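Can a robot tidy my table yet?

Posted by Elmarie Oosthuizen
Tuesday, May 16, 2023

My sister Fatima Cele (she is my sister by marriage, but we stopped saying so long ago) asked me on the phone when she can buy a robot that clears the table after her children. She was joking, but only a little. I promised to look into it, and this took me more evenings than I planned.

First I must say where I stand. I worked for many years in the packing hall at Mokgethi, and I saw two waves of machines come in. They were very good at lifting the same box to the same place. In one shift a machine could do 164 boxes and the next shift another 164, and it never had a bad shoulder. But if a box arrived with a torn corner, a person had to walk over and save the situation. So when somebody tells me that a machine will soon do chores at home, I think at once of the torn corner. At home everything is a torn corner.

Clearing a table sounds like one job. Try to write down what is on yours. On mine this morning there were two cups, a glove, a school letter, a key and a piece of string that belongs to something. Every one of these needs a different way of holding, and for each one I also know where it lives. The cup goes to the sink if it is empty. The letter must not go anywhere until I have signed it.

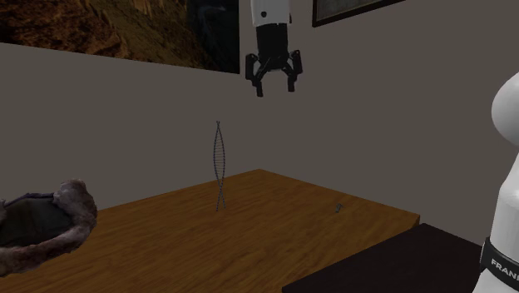
A big soft thing is difficult for two fingers in one way, and a thin thing is difficult in another. With the soft one you can close the grip almost anywhere on the edge and probably you will hold something, but the rest hangs down and sweeps the table as you lift. With the thin one you must arrive at exactly the right place, and if you push it a little it falls over. Then it is a different problem from the one you started with. And the very small pieces! I have trouble to pick up a screw from a wooden table myself, and I have fingernails.

Nandi Sithole, who was my shift leader and now teaches evening classes in Astholm, told me that much of the practice is done in simulation. The arm, the table and the objects are all drawn by the computer, and the program can try and fail there all night. No cup gets broken. I asked her if the objects in such a world are like the objects in a house. She said sometimes they are quite strange, and for learning this may even be good. A machine that has met only tidy mugs will be lost in Fatima's kitchen.

I find this reasonable, but it leaves me with a doubt. A drawn cloth is as soft as someone decided it should be. My towels are all soft in different ways, and one of them is stiff like a board — my own fault, I dry it on the heater.

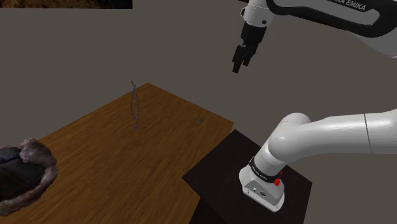 The simulated arm above the wooden table, with nothing in the gripper.

I also looked at the question of price and gave up quickly. The arms I read about are made for laboratories and factories, they must be fixed to something solid, and they cannot walk to the sink. For a kitchen you would need a second machine to carry the first one.

What I believe could come sooner is the shop floor. At Mokgethi there was a returns bench where mixed goods came back, and we sorted them by hand into 30 trays. It was dull work, always in the same place and under the same lamps, and if one piece went wrong you could put it aside for a person. I would be glad to see an arm at that bench. Farzana, who stood there longer than I did, does not agree with me. She says she could feel by hand when a thing was faulty inside, and she wants to know how I will draw that in a computer. I have no answer for her.

So I rang Fatima back and told her: not this year, and please let the children carry their own plates. She has asked me to check again in November.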